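**Ticket: T-shirt folding task, corner grab missing on replay**
Opened by: Zofia Pawłowska
Project: Gridis (cloth handling)
Priority: medium, but please be kind, we've been at it since Saturday

Hello all, and thank you for picking this one up. We are teaching the fold by hand, with the gripper you hold yourself, and the recordings look lovely until we play them back on the arm at Inskip. Then the jaw closes a little short of the cloth and the arm carries on folding thin air, bless it. Out of 50 replays it missed on nearly every one.

My first thought was that I was being careless with the starting grab, so I went back to the very beginning and practiced taking the shirt by its lower left corner, with only the point of the cloth in the jaw and the rest left lying on the bed.

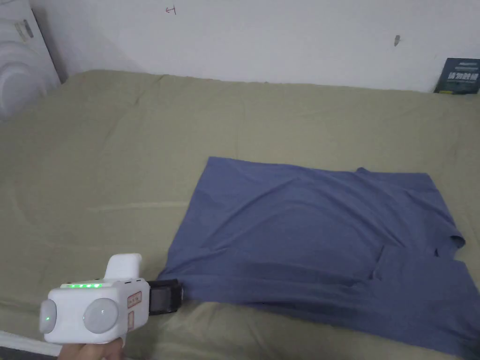 ## What I have tried so far

- Restarted both grippers and paired them again. No change.
- Recorded the fold slowly, then at normal speed. The slow ones miss by less, but they still miss.
- Swapped the shirt for a dish towel. Same miss, same direction, so I don't blame the shirt.
- Sent take 182 to Banamby, who ran it through their own viewer and saw the jaw path sitting too high above the bed.

I do the fold with two grippers, one per hand, and the left one makes the first grab. 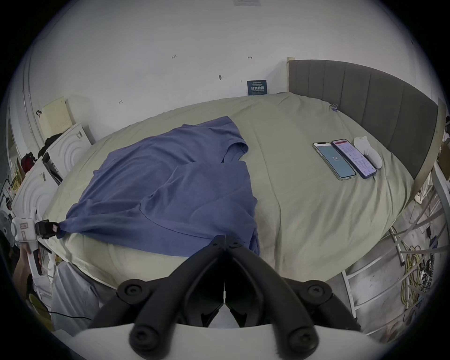 The offset is what I keep coming back to. Banamby think the left gripper's idea of where its tip is has drifted from the right one's, and I can believe it. When I have the corner pinched and pull it out to a point, as I do with the blue shirt on the pale green duvet, the cloth goes taut and I can feel exactly where the jaw is, but the recorded path puts the tip higher than my hand says it should be. The right gripper, on the same take, looks fine – I checked it twice with a cup of tea in between.

### Update, later the same evening

I tried holding still over the edge of the shirt before closing, counting slowly to two in my head, so that whoever reads the log can find the moment easily. It's a habit I picked up at Jumidwood and it does make the takes longer, I know.
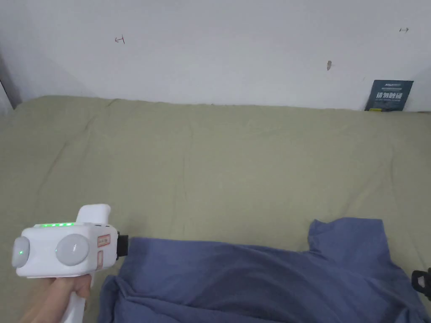
*2 min read*

The pause helped more than I expected. With a clear stop before the grab I could line up the hand path and the jaw signal, and the jaw signal comes in late on the left side. So we may have two troubles sitting on top of each other: a tip that is recorded too high, and a close command that arrives after the hand has already started to lift. That would explain why the slow takes come out better, and why I spent a whole afternoon fixing one and seeing hardly any difference.

For the next round I would like to calibrate both grippers again from scratch, then record a short batch with the shirt spread out loosely and a proper stop before every grab. Please don't flatten the shirt for me – I know it's tempting, but the arm has to cope with wrinkles sooner or later, 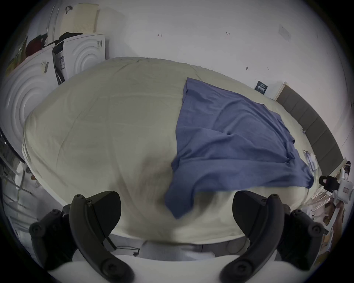

and if we only teach it on neat laundry we'll be back here with another ticket. I'd also keep the old takes in their own folder and not delete them, in case Banamby finds a way to shift the left path down and rescue a few.

**Still open**

- Can somebody send me the current tip length for the left gripper? Mine came from an old note.
- Is the late jaw signal a known thing?
- Who has the calibration block?

Status: waiting on Banamby. I'll leave the ticket open and add the new takes once the calibration is done.

– Zofia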